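Plevau Laundry Room: Gallery

Home > Community > Photo galleries > Laundry room

Posted by Grażyna Piątek on Thursday, January 18, 2024

The laundry room at Plevau has been open to all households in the building since September. It replaced the old arrangement, where everyone dried things in their own bathroom and the ground floor flats had damp walls all winter. The work cost 4000 euros in total. Of that, 3000 came from the building fund and the rest from a local grant that Bartosz Zawadzka applied for on our behalf.

So far 283 slots have been booked. Saturday mornings fill up first and the late evening slots are nearly always free. Each household can book up to 6 slots a month. If you need more than that, for example with a new baby or after illness, speak to Celina Ziółkowski and she will fit you in.

A few points on drying and folding, as people have asked:

Large pieces such as sheets and tablecloths should be hung with a gap between them. They dry much faster that way and come down with fewer creases. Please don't double them up over the rail if there is room to spread them out.

Printed cotton can go in at 40 degrees with the rest of the whites. Wash it on its own the first time in case the colour runs.

Sweatpants and other heavy items take the longest. Turn the waistband out while they hang. To fold them, lay one leg on the other, smooth out the fleece and then bring the ankles up. They stack better if the cuffs all face the same way.

Anything left behind goes into the box by the door and is kept for a month. After that it goes to the clothing bank in Jevley. There are several odd socks in there at the moment and a child's blue jumper, which Noémi Dobos thinks may belong to someone on the third floor.

The lint filter needs emptying after every load. The bin for it is under the sink.

Bookings are made on the sheet in the hallway or by message to Yiğit Eren. Please cross your name out if you change your plans so that somebody else can have the time.

More pictures from the building are in the stairwell and courtyard galleries.

Hanging up and folding:
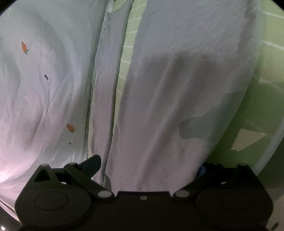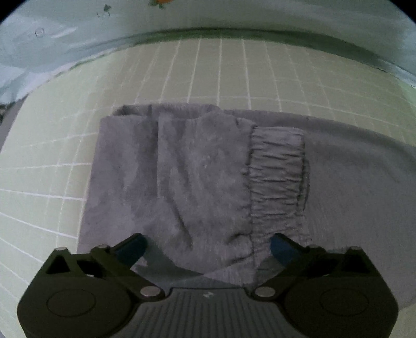

First picture: white cloth hanging by the green tiles, with the carrot print on the left. Second picture: grey sweatpants, folded leg on leg.

Previous gallery: Courtyard | Next gallery: Stairwell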